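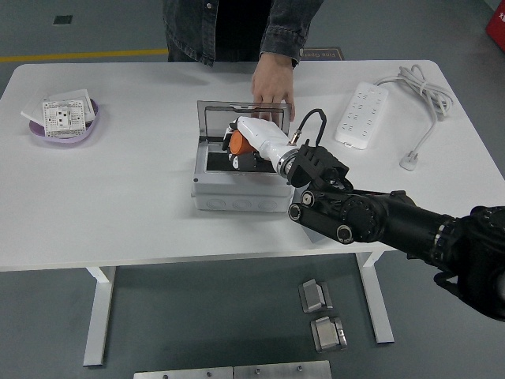 Wirgate Summer Face Diary

Maintained by Umesh Srivastava. Last touched 5 Jan 2019, in a sweater.

What this is

A plain text log of what people put on their faces in hot weather and what was left of it by dinner. Fifty diarists kept notes in two towns, Kistura (sticky) and Stususden (dry, smug about it). Entries stop in October, when everyone remembered they owned scarves.

Files

diary.csv has one row per person per day.
products.csv lists product types only. No brands, so please stop asking which mascara it was.
notes.txt is everything that wouldn't fit in a column, including a long complaint about bangs.

Columns

town: Kistura or Stususden
high_temp: Fahrenheit, copied from whatever the diarist's phone said
base: none, powder, tinted, full
hair: up, down, gave up
melt: 0 to 7, scored by the diarist in a bathroom mirror

Known problems

A melt score of 7 was meant to be rare. It was not rare in Kistura.
Three diarists switched to sunscreen and lip balm partway through and kept logging "full" out of habit. Their rows are flagged.
Freckles were recorded as "base" by two people. I left those in.
Blank hair values mean the question was skipped. They do not mean bald.

Loading it

Any spreadsheet will do. The Pant script in the tools folder makes a chart per town, in a shade of coral I have been asked to change.

Use it for whatever you like, and send corrections by opening an issue.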